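Robots Join the Dried-Flower Tables at Dillport

10 May 2024

Staff at the Dillport site will have noticed changes on the arranging side of the building. Ferurura has been making dried bouquets here for the hotel and gift trade, and until this spring every stem was placed by hand. Two robots from Sorness are now working at their own tables next to the regular line. This item covers what they do, what they don't do, and what it means for the people on shift.

The robots take the repeat orders. These are the small vase arrangements that go out in the same style week after week, mostly to the Saraç hotels. Special orders, wreaths, wedding work and anything over 35 inches tall stay with the arrangers. So does all color selection. An arranger makes up the first piece of each batch, and the robot works from that.

Dried material is hard to handle. A stem that is gripped too tightly snaps, and seed heads shed when they are knocked. The grip settings have been changed several times since the trial began, and they will change again when the summer stock comes in. Grasses are still the slowest item. Roses on wired stems give the least trouble.
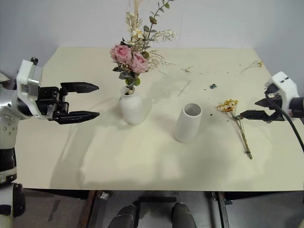 Will anyone lose hours because of the robots?

Hours stay as they are through the end of the current contract with the Saraç hotels. Seven people have moved from repeat orders to other work, four to special orders and three to sorting and grading. Pay grades did not change with the move.

The sorting job has grown more than we planned for. Stems used to go to the tables in mixed bunches, and arrangers picked through them as they worked. The robots need stems that have been checked for straightness and cut to length first. That is extra work at the front of the line, and it is done standing up. Several people have asked for taller benches and better lighting in the sorting room. The benches are on order. The lighting is waiting on a quote from the electrician.

Each robot table needs a person nearby. That person sets out vases and stems, clears broken pieces, and checks every finished arrangement before it is boxed. One attendant can look after both tables when orders are light. On full days there will be one attendant per table. A robot can run for up to 60 minutes before its table has to be restocked, less if the stems are brittle.

A few rules for everyone on the floor:

Do not reach onto a robot table while the arms are moving. Press the stop button first and wait for the light to change.

Sweep the tabletop at each restock. Put usable heads in the scrap tray for the potpourri line.

Write down any stem that is dropped or crushed. The log sheet is on the clipboard at the end of each table, and Sorness uses it to adjust the settings.

Training for attendants is open to all arrangers and sorters. It takes two half-shifts and is paid at the normal rate. The next round is in June, and the sign-up sheet is outside the break room. People who have already trained do not need to repeat it unless they want the refresher on the new grip settings.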